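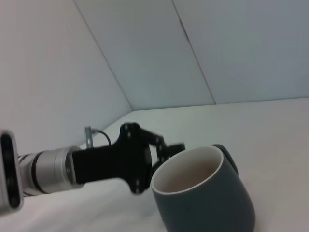

One good mug is enough

People own too many mugs. When my aunt Bożena Chmielewska moved to a smaller flat, we packed 32 of them, and she drank only from one. I think she was right to drink from one, and wrong to keep the others.

A plain dark mug asks for nothing. It has no joke on the side, and it does not show every stain. I like a body that is a little round, so the hands can hold it well.

I also believe that a drink should be stirred slowly, on a clear table, before one sits down. My friend Igor Kaczorowski calls this a waste of time. For me it is the best minute of the morning – I do not read messages in it.

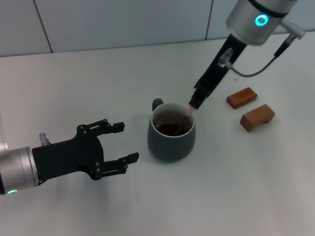
What to do with the rest

Give them away in February, when the cupboards are full after the holidays. Keep one for a guest.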